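Budgeting for a small robot arm to pack snack bags - what is missing from this quote?

Precious Baloyi
asked in Small Business Equipment

We pack snack boxes for offices. 555 boxes a week at the moment, all by hand, on two long tables in a rented unit outside Fesov. Each box gets a mix of small bags (chips, nuts, fruit gummies, that kind of thing) plus a card. It's dull work and I lose people every August when school starts, so I've been looking at putting a small arm on the sorting end. Not the whole packing job. It would only take single bags out of a divided bin and put them in the right bowl or tray, and a person would still build the boxes.

A reseller called Ng has quoted me for a Drovetine arm on a monthly lease. They sent over a nice-looking sheet that says "all-in" at the top and then has a line near the bottom that says "end effector options quoted on request." When I requested, I got a separate price of $836 for a Druvosen gripper, fingers not included. So I'm already wondering what all-in means.

The salesperson did a demo for me on a video call. It picked up a cardboard cube and put it down again, quickly, over and over. I asked to see it do a bag of chips and was told that "flexible packaging is a solved problem." Maybe it is. I've spent years watching grown adults crush bags of chips, so I have my doubts.

What I'd like to know from people who have bought one of these:

What did you end up paying for that wasn't on the first quote?
Is a lease a sensible way to find out if it works, or am I just paying more to find out the same thing?
Is there a test I can ask for that the vendor can't dress up?

I'm not against the idea. I just don't want to be the woman with a very expensive coat rack.

Share
42 comments

Chia-hao Mok

Lease it. If you don't like it send it back. People overthink this stuff. The arm is the cheap part now and the prices only go down, so waiting costs you nothing either. We have one and it's fine.

Make sure you have a good table.

Share
2 comments

Precious Baloyi commented: Lease it or wait? You've said both. And what do you use yours for?

Chia-hao Mok commented: Moving boxes. They are all the same box.

Yi-chun Chou

I run the packing side of a tea and dry goods business, so my items are lighter than yours but floppy in the same way. I went through this with a different reseller and a different arm. I can't tell you whether the Drovetine is any good. What I can tell you is where my money went.

First the quote. "All-in" on mine covered the arm, its controller and delivery to the door. To the door meant the door. It did not cover:

The gripper. You've found that one already.
Fingers or pads for the gripper. They wear. I replace mine more often than I was told I would.
The stand, or bolting it to whatever you have. Our table turned out to be far too springy and we bought a new one.
A camera, if the bags aren't going to be lying in exactly the same spot every time, and yours won't be if they're heaped in a bin.
Somebody's time to set it up. This was the biggest one for me by a long way, bigger than the gripper and the table put together.
A safety check for the finished setup. The arm comes with paperwork for the arm. It doesn't come with paperwork for the arm plus your gripper plus your table plus your staff walking past with trolleys. Ask who does that and what they charge, and get the answer in an email.
Electrical work. Small in our case, and you might not need any.

On the lease, I would read the return clause before anything else. Mine said the arm could go back "in original condition," and original condition included the original packaging, which we had thrown out. The gripper and camera weren't part of the lease at all, so if I'd sent the arm back I would have been left with a drawer full of parts that fit nothing I owned. If Ng wants you to believe in this thing, let them put the gripper on the same lease with the same way out. If they won't, I'd take that as information.

Also ask what happens to the software if you stop paying. We had a monthly fee start up after the first year that I swear was never mentioned. The reseller swears it was.

I don't want to sound like I hate it. It does a boring job and it does it at five in the morning. But I was told it would pay for itself by the first winter and it has not, and I've stopped working out when it will.

Share
17 comments

Precious Baloyi commented: Thank you, this is what I was after. Did you keep the same number of staff?

Yi-chun Chou commented: Yes. One of them now spends part of her day unjamming it. She'd tell you she preferred packing.

Yuk-lan Fu

I'd go at this from the other end and do the testing before you argue about the price. A quote is only worth reading once you know the arm can do your job, and a cardboard cube tells you nothing. Cubes don't have air in them. They don't fold over, and they don't have a crimped edge that catches on the side of the bin.

I help small food packers choose equipment (I don't sell any and I don't take commission, which is why I drive the car I drive). Before they sign, I have them go through these steps, in this order.

1. Time your own people first.

Stand there with a phone and time a person moving single bags from bin to bowl for a full hour, in the middle of a shift when nobody is showing off. Include the stops. If you skip this, the vendor's number has nothing to stand next to and it will look wonderful. Most owners guess their people are slower than they are.

2. Send your own bags.

A carton of real stock, mixed, including the ugly ones. Include whichever bag your staff complain about. Don't let the vendor choose from it and don't send anything pre-flattened. If they tell you it's a solved problem, the carton shouldn't worry them.

3. Ask for the whole job at small scale, and watch it live.

Two bowls in different colors and a divided bin is plenty. You name the bowl, they run it. You want to see the bag lifted, carried and let go, in one go, at the speed they're quoting. Keep your eye on the bag more than on the arm. How is it being held, how does it hang, how much clearance does it have over the table? Ask for any cable near the wrist to be in place and connected for the test, and look at where it goes when the arm turns. A cable that's fine for one pick can be snagging on your shelving by lunchtime. 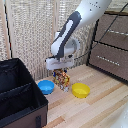 4. Have them empty the bin.

This is the step they'll try to talk you out of. The first few bags off the top of a pile are easy. The ones flat on the bottom, or standing up against a divider, are where the gripper has to fit down beside the bag and there may be no room for it. A wide gripper in a narrow compartment is a bad match whatever the brochure says. Measure the compartments in the bins you use now and send those measurements with the carton. If the answer that comes back is "you'd need different bins," fine, but that goes on the quote too, and so does whatever it costs to get stock into the new bins.

5. Check the bags afterward.

Get the carton sent back to you. Open the bags. Look at the seals, and tip the chips onto a tray next to some that never left your shelf. A gripper that never drops anything may be squeezing too hard, and you'd rather learn that from a tray than from a customer.

6. Count the rescues.

I mean every time a human being reached in, nudged a bag, cleared a fault or pressed restart. Vendors like to quote picks. Ask for picks between rescues. On a live call you can tally this yourself on the back of an envelope, and I'd do exactly that, where they can see you doing it.

7. Now go back to the quote.

Yi-chun's list above is good and I'd use it line by line. I would add a spare gripper, or at least a written promise about how fast a replacement turns up. At $836 for the Druvosen without fingers you may not want one sitting on a shelf, but work out what a week without it does to your 555 boxes and who packs them. If the answer is "the people we have now," then they're still in your budget and the savings on that reseller's sheet are wrong.

On lease versus buy: a short lease with a clean exit is worth paying extra for. A long lease is a purchase with worse manners. I've seen a good many pitched as trials where the minimum term was over 2 years, and I would want to see the minimum term in writing from Ng before another phone call happens.

And do price the dull alternative. A sloped bin with a wide front opening, at the right height, with the bowls where a person's hands already are, will speed up the sorting end for very little. It won't help you in August when people leave. It might mean you need fewer of them the rest of the year. I'd try that for a month with the timing from step 1 and see what's left for a robot to fix.

Share
31 comments

Chia-hao Mok commented: Seems like a lot of steps for picking up chips.

Yuk-lan Fu commented: It's an afternoon. The lease isn't.

Li-hua Tai commented: Step 4 is the one. We had a demo where it did beautifully until the bin was about half gone and then it spent ten minutes poking at one packet of raisins. The man from the company said the lighting was unusual. It was a kitchen.

Precious Baloyi commented: I've asked Ng for steps 2 to 6 and for the minimum term. They've replied that they would "love to explore this with me" and offered another video call with the cube. I've said carton or nothing and I'm boxing one up tonight, heavy on the gummies. Going to do the timing on our own tables first. Will post back here when the bags come home.

Yi-chun Chou commented: Keep your packaging.

Share
Follow this thread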